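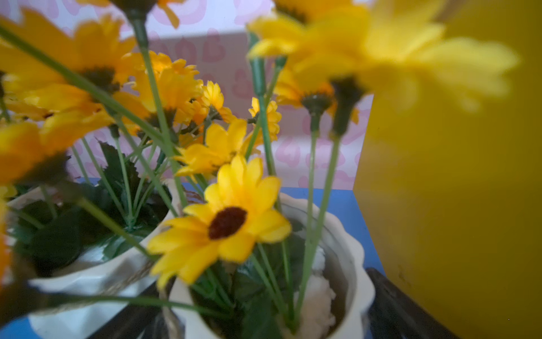

Malunden, March

Handout for session 5: Planning and paying for a two-arm cell

Okay, so last time we got as far as the arms themselves and ran out of clock, and a few of you came up afterward asking when we'd get to the money. This is the money session! Bring your draft budget sheet, even if it's a mess. Mine was a mess for most of a year.

Start with the task and write it down in one plain sentence before you open a single catalog. Ours is "pick up potted artificial flowers and put them on a shelf." From that sentence you can read off nearly everything you need to price: how far the arm has to reach, how wide the gripper has to open, what the thing weighs, what happens if you squeeze it too hard. When Weidong Shao and I did our first sheet we skipped the sentence and went straight to arms, and we ended up with a lovely quote from Ladska for something far too big. It would have been great for moving car batteries.

Now split your sheet into what I call the quote lines and the drawer lines. Quote lines are the ones a supplier sends you a PDF for – arms, grippers, cameras, the computer. Drawer lines are everything you think you already have in a drawer. Cable conduit, cable ties, brackets, mounting plates, bolts that fit the slots in your extrusion, a power strip that reaches the wall. You do not have these in a drawer. On our sheet the drawer lines came to $1,738, and I had put down zero.

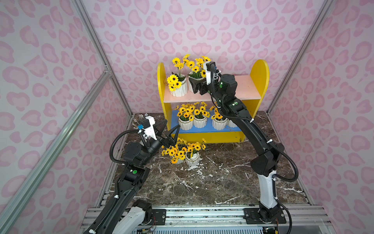 The cell with both arms on the rail; the right gripper has a pot at the upper shelf.

A word on rail and extrusion while we're here. Buy more length than your drawing says. I've moved an arm base sideways more often than I've changed anything else in a cell, and if there's spare track you loosen the plate, slide it over, tighten it up and get on with your afternoon. If there isn't, you're ordering again and paying shipping twice. Ask for the cut list in writing too, with the end fittings on their own line (Ulloa leaves them off unless you ask, and then you wait).

Cables get their own line, please! Conduit has to be long enough for the arm at full stretch and still have slack for the wrist to turn. Stretch the arm out, measure along it with a piece of string, then add some for the loop. Áine Ó Flaithearta will have string at the bench, so try it before you write down a number.

Props and furniture are a real cost as well, and people leave them out all the time. Pots, flowers, the shelf, wall covering, something for the floor. Cheap each, sure, but you want spares of everything the gripper touches, bought in the same order so they match. We put 10 percent of the sheet toward props and wear. Tobias Doucet thinks that's high and he may well tell you so when he takes the lab half of this session. Have the argument with him, it's a good one.

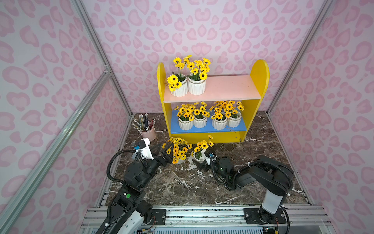 Which brings me to time, and time goes on the sheet even though it doesn't come with an invoice. Put in hours for putting things back between runs, for sweeping up, for checking that the camera mounts are still tight. Cathal Ní Bhriain kept a log for us last term and resetting took 19 hours of a person's paid work in one month. I'd had it down as "included." Included in what, I couldn't tell you.

Lead times next. Ask every supplier two questions: when does it ship, and what does it ship without? Pimgate answers the second one properly, which is the main reason I keep going back to them. Put the date next to the price on your sheet, then sort by date. The slowest line is the one you order first, even if it's a bag of brackets.

For next session:
Your task sentence, typed, at the top of the sheet.
Quote lines and drawer lines on separate pages.
Two quotes for the grippers, with finger opening and lead time noted.
One line for spares and one for reset hours, with your guess and how you got it.

Sheets go to Clodagh Costello by noon the day before we meet. She'd like them as a spreadsheet and please, no photos of a whiteboard.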